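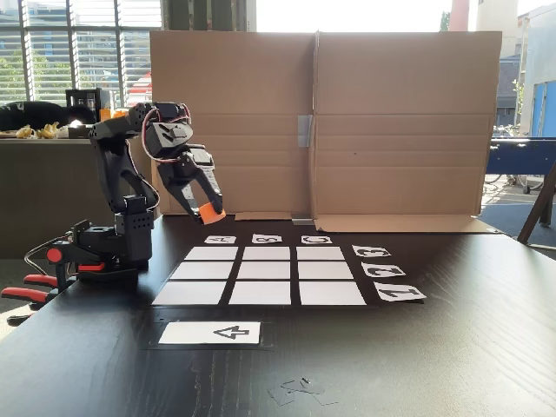
One of our members wanted to know, before I'd even found my pen, whether we were keeping our share in Bivia for another season or sending her to the broodmare sale. So that's where we started, agenda or no agenda!

Notes from the March get-together of the Nokis Racing Club, typed up by me again (I did offer to hand the job over, no takers).

Bivia. The trainer's report was read out. She came out of her last race sound, ate up, and lost very little weight. He thinks a mile is her limit and wants to try her on softer ground next. We went back and forth on this for ages. I was in the sell camp at the start and I've changed my mind, mostly on account of her pedigree page, which looks a lot better now her half-sister has won a stakes race. Vote was to keep her in training until the fall and talk breeding after that.

Taheri. Our two-year-old colt is still a big baby. He's cantering, he's been through the gate twice, and he doesn't like it one bit. No debut before summer. A few people were disappointed, but I'd rather wait, and his knees need the time anyway.

Kaltura. In foal and doing great! The farm says she's bossing the whole field. She's due in a few weeks, and anyone who wants the foaling text in the middle of the night should put their name on my list.

Money. We have $1,307 in the account after the blacksmith and the vet. Monthly dues stay at $60. Two shares are still late and I'll be calling (nicely). The farm's board bill went up from $200 to $205 for the extras, and we agreed to pay it without a fuss.

Stable visit. Morning works, 7 a.m. at the rail, then breakfast. Please don't bring dogs this time. Carrots are fine, but ask the barn staff first.

Other stuff. The silks need a new cap, the old one has faded to pink. I said I'd get a price. Somebody asked about claiming a cheap gelding to run over the winter, and we put that off until the late dues are in.

We wrapped up at 9:15. Next meeting is in April, same room, and I still need someone to bring the coffee.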